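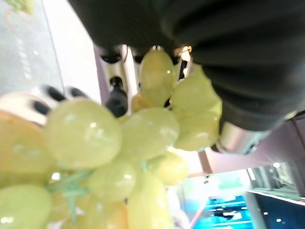

Pale green grapes, close up.

The man who buys fruit for the Mangubat grocery has asked me not to use his name, on the grounds that his mother-in-law reads everything and already has views on his melons. He has been doing the job for 31 years. We meet at 4.30 in the morning behind the shop in Grundby, where he hands me a coffee strong enough to strip paint and tells me I'm late.

I ask what makes a good grape.

"Depends who's eating it," he says. "Kids want sweet. Old blokes want the seeds back so they've got something to complain about. Me, I want a green one that's started to go a bit yellow. People walk straight past those. They think it's on the turn. It's ripe, that's all. It's what ripe looks like."

He has tried putting up a sign to this effect. The sign said YELLOW IS GOOD, and for most of one March customers asked him whether the bananas were on special.

Grundby is a town with two roundabouts and one greengrocer, and the greengrocer's opinions carry further than you might expect. When he stopped stocking strawberries in winter there was a letter to the local paper. When he brought them back there was another letter, from the same person, about the price. He has both of them taped up beside the till, next to a council notice about bins.

"I don't mind letters," he says. "You know where you stand with a letter. It's the squeezers I can't abide."

The squeezers, as he calls them, are the customers who test fruit by pressing a thumb into it. He reckons he could pick them from the car park. Avocados suffer most, then peaches, then, for reasons he has never got to the bottom of, lemons. "What are you going to learn from a lemon? It's a lemon. It'll be sour."

His own method is to pick a thing up and weigh it in his hand. Heavy for its size means juice. With grapes he looks at the stem, which should be green and bendy, and he gives the bunch a small shake over the box. If half of it stays in the box, he puts the other half back as well. He's fond of the dusty bloom you sometimes get on the skin and cross with anyone who rubs it off to make a display look shinier.

Most of his grapes come from Darska, up the valley, where a family he has dealt with since the beginning grows on a north-facing slope. They have never signed anything. Each summer he drives up, eats too much lunch, is told it has been a terrible year, and drives home with a full van. One year it was in fact a terrible year. "They were so cheerful about it I thought someone had died," he says.

The other supplier in these parts is Prela, which runs a packing shed out on the highway and sends him a catalogue with 118 pages. He speaks of the catalogue with real bitterness. There is a colour chart in the back. There's also a minimum order of 1,000 punnets, which he considers a bit much for a town where the football club struggles to field a bench.

Has he been tempted? He looks into his coffee.

"Once. The plums were very good," he says. "I'm not going to say any more about the plums."

By six the shutters are up and the first customer is in, a woman in a dressing gown who wants one onion. He finds her one, turns it over, swaps it for a better one and charges her for the first. She doesn't say thank you and he doesn't seem to expect it. They have been doing this, he tells me later, for years.

I ask whether he'll retire. His knees would like it, he says, and his daughter has sent him a brochure for a cruise with 3,201 other passengers and a buffet that never closes. He has studied the photographs of the buffet closely.

"Fruit's all cut up," he says. "Cubes. You can't tell a thing from a cube."

He tips a few grapes into a paper bag, the yellowish ones, and pushes it across the counter at me. I get as far as the door before he calls me back – they're two dollars.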